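Unit 4 handout: care of wooden tabletops
Instructor: Benedicta Gbeho
Reading for the lab: Marchetti, chapter 9

**4.1 Grain and surface**

Grain direction governs every later step. Cleaning, abrading and wiping on finish are all done along the lines. A scratch that runs with the grain is hard to see; one that crosses it shows at once under a low light. Bands where the lines bunch together usually mark denser wood, which takes stain and oil unevenly.

**4.2 Routine cleaning**

1. Clear the top completely. Lift objects; do not slide them.
2. Remove dust with a dry cotton cloth.
3. Wipe with a second cloth, damp but not dripping, following the grain.
4. Dry immediately.

Ammonia cleaners and scouring pads are excluded from this course. Both dull a clear finish.

**4.3 Checking the finish**

Place a drop of water on a hidden spot and wait 2 minutes. A bead means the film is intact. A dark spot means water has reached the wood, and the top goes to section 4.4. Inspect from a low angle with the window on the far side. Worn areas reflect less evenly than the surface next to them. Glare can hide fine scratches on pale wood, so change position and look again.
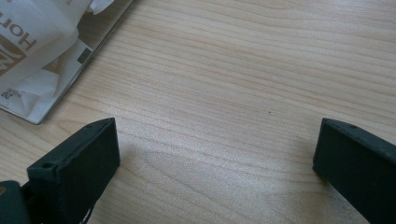 Should a pale top be sanded whenever it looks washed out?

Sand only when the water test fails. Strong light on a sheen can make sound wood look faded.

**4.4 Spot repair**

Abrade by hand, with the grain, using 220 grit. Feather the edge of the repair past the worn area. Remove all dust, apply a thin coat of wiping varnish and leave it overnight. Apply 2 coats in total, with a light pass of 320 grit between them. Oily rags are spread flat outdoors to dry, never folded or binned.

Lab sheets go to Ayuba Baidoo before the October break. Record the test location, the result and the grit used.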